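Visit report: bin-picking kit demonstration, Bisent
Visit 2026-02-12. Circulated to production engineering and purchasing. 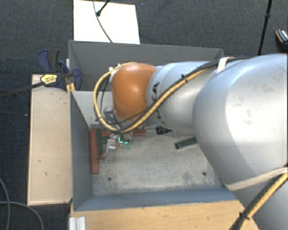

The Vurkatar kit is sold as a retrofit for arms already on site, and our interest is in whether it could take over the loading of bar offcuts at the two saw cells. Bisent act as integrator and hold the demonstration cell at their own premises. The supplier's quotation covers the gripper, the vision unit, a controller and the picking software; the arm, the bin and any guarding are for the customer. The cell is a working development rig, with the bin set on a wooden work surface and a bar clamp beside its left edge. The arm reaches in over the side of a deep grey bin, and the parts, reddish-brown and dark green bars with a few smaller pieces, lie at various angles on the floor of it. That is a lighter fill than ours. Our bins arrive layered, and the quotation should be read with this in mind.

Purpose

We went with four points to settle: reach into a deep bin, behaviour at the walls, cable routing, and recovery after a missed pick. Price was discussed at the end and is given below. Integration with the saw controller was not on the agenda and will need a separate call.

Reach and clearance

The sloping sides of the demonstration bin help. Our own bins are straight-sided, and a wrist of this size will run out of room before the fingers get to a part lying flat against the wall. Bisent proposed a longer finger, which they can supply, or a tool extension, which we would have to make. The extension adds weight at the worst place and would mean repeating the payload calculation. I would start with the finger.

The software checks the wrist and tool against a model of the bin before each move. It does not model the cables. If the planned path brings the cable loop against a wall, nothing in the software will object. Bisent deal with this by adding a block to the tool model which stands in for the loop. It works in principle but costs usable volume in the corners, and the size of the block is set by eye.

Cabling

This is the part I liked least. The yellow cable and a black one run along the outside of the arm, held with zip ties and cream straps, and go round the wrist in a wide loop. For a development cell this is normal practice. For two shifts a day over a bin with steel edges it is not good enough. A proper dress pack is listed as an option and was not included in the figure we were first sent. We should ask for it as a fixed item, fitted by the integrator, with a stated minimum bend radius at the wrist.

The thin wires down to the tool should also be sleeved. Ours would be exposed to cutting fluid.

Gripper

Metal fingers, parallel action, with status lights on the tool side. The supplier gives a closing force of 300 N, adjustable in the controller. The fingers are a wear part and are changed with two screws each. We asked for a finger drawing and were told it would be released on order, which I find unhelpful, as we would want to cut our own. The status lights can be read from a standing position at the bench and the colours can be reassigned.

Picking and recovery

The vision unit takes one capture per pick. On a failed grip the arm withdraws to a fixed height, captures again and selects another part. After a set number of failures it stops and calls the operator. The default is three; I would raise it to five for us and log every case.

Bisent's test record for the cell lists 586 completed picks. It does not separate first attempts from repeats, so it says little about cycle time. We asked for the raw log and they agreed to send it. Until we have it, the quoted cycle time should not be used in the payback sheet.

Long bars close and parallel to a wall are the known weak case. The software will try a grip on the free end and drag the bar inwards first. The drag move can be turned off. With our surface finish requirement we would probably have to turn it off, and those parts would then be left for the operator.

Competing offer

The Claltik kit, which we looked at in January, comes with its cabling routed internally on the tool side and a heavier finger set. Its software was slower to set up and could not take a bin model from our own drawings. Vávra have offered to integrate either kit and should be asked to quote on the same terms as Bisent.

Price

The dress pack was priced verbally at 3768 euros, fitted. Finger sets, training and the first year of support are separate lines and we do not yet have them in writing.

Actions

Send Bisent one full bin of offcuts, layered as received, for a trial on the same rig.
Obtain the raw pick log.
Obtain a written quotation including dress pack, sleeving and long fingers.
Measure internal bin dimensions at both saw cells, including the rim.
Ask Vávra for a comparison quotation.

No order is recommended before the trial with our own parts.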